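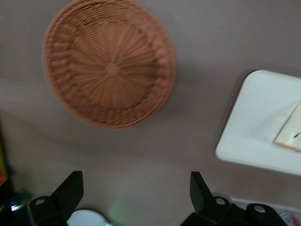 14 Feb 2021. Back on the rope job for the Greltdale trip, and I'm picking up from the mess I left on the bench last time. The question is still whether the old 10 mm line is fit for glacier travel or whether it gets cut up for slings and tat. I've started laying it into coils the way a round wicker basket is woven, rings going round a small hub in the middle, and it pays out far better than my usual heap. No snags at all over the full 30 metres, twice through. I should have done this years ago!

Went over the whole length by hand, bare fingers, slowly. One soft spot near the B end, maybe a hand's width, where the sheath slides a bit over the core. It doesn't look like much but I could pinch it nearly flat. That's the end we lowered off with on Clurnis in August, over that horrible sharp lip below the col, so I'm not surprised. Taped both sides of it in red and wrote it in the rope log. I'll chop there and keep the remaining 28 metres if the rest passes.

Then the prusiks. Tried the old cord and the new cord on the same rope, hanging off the beam with my full pack on (horrible, my hips are too wide for that harness over salopettes). Three wraps of the new stuff slipped a little before it bit. Four wraps held but was a pig to shift with gloves on. The old cord is furrier and grabs straight away with three. Leaning towards taking the old for the waist loop and the new for the foot loop, but want to try both again with the rope soaked and left outside overnight - it's meant to freeze.

Weighed the Orkard stove as well while the scales were out. 341 g with the windshield and without the pouch. That's heavier than I had written down last time, so either the scales are off or I left the windshield out before. Check against a bag of sugar.

Cuadros hut: still no answer about the winter room. If it's locked we need the bigger tent and the weights all change again, so no point packing the sledge yet.

To do: cut and whip the rope end, re-mark the middle, frozen prusik test, new batteries for the transceivers, find the other snow stake. I had it in the autumn. Someone has borrowed the small file too, please put it back in the top drawer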